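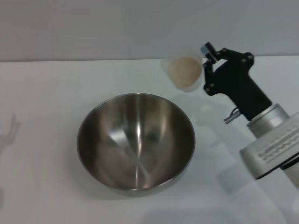
Progress Reports / Food Preparation

Dry Ingredients Station: Second Progress Report to the Trustden Fund

Jul 15, 2025
By Nicanor Ibarra, Drudcombe Kitchen Skills Project

The grant awarded in December supports a course in basic food preparation at our Esbridge site. During this reporting period, work centered on the dry ingredients station, where grains and seeds are measured into small cups and then combined in a mixing bowl.

The station is set up on a white tabletop against a plain gray wall. Each exercise begins with an empty stainless steel bowl. Portions are kept in translucent plastic cups, which allow the contents to be checked at a glance before they are added. The bowls are deep enough to hold a full recipe with room for stirring.

Enrollment for the period stood at 20 participants, of whom nine have completed the measuring unit. The remaining participants are expected to complete it before the next report. Three sessions were moved to the Iglesias building while the Esbridge sink was repaired, and no teaching hours were lost.

Spending on bowls, cups and dry goods came to $1,391, which is within the approved equipment line. We request permission to carry the unspent balance of that line forward to purchase lidded storage containers.

The next unit will cover liquid measures and simple doughs. A revised supply list and the attendance record will be sent to the Fund under separate cover.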